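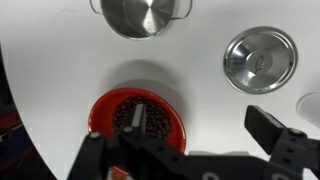 My Skyrme knew exactly one move when I signed up for the Corkberg Cup, and the move was Nap. Okay, it was called Slow Tide, but the first step of Slow Tide is that he lies down. I'd spent the whole ferry ride begging him to practice and he just kept eating. You know a red plate with a heap of little dark beans on it? That was his breakfast, and his lunch, and what he was thinking about when the gate went up and there stood Lutz Strobel with his Goser, all 200 pounds of it, spitting sparks.

"You can still quit," Lutz yelled.

"You can still quit!" I yelled back (I'm terrible at this).

Goser charged. I screamed for Slow Tide, Skyrme lay down, and the crowd groaned. Then the sand started getting dark under Goser's feet, and water came up past its ankles, and all those sparks ran right back up its own legs! It sat down hard. Lutz called it in, pretty red in the face, and shook my hand like he was trying to unscrew it.

So we had our first Branell badge, with 6 more to go. I pinned it to Skyrme's collar and he tried to eat it the whole way to the harbor.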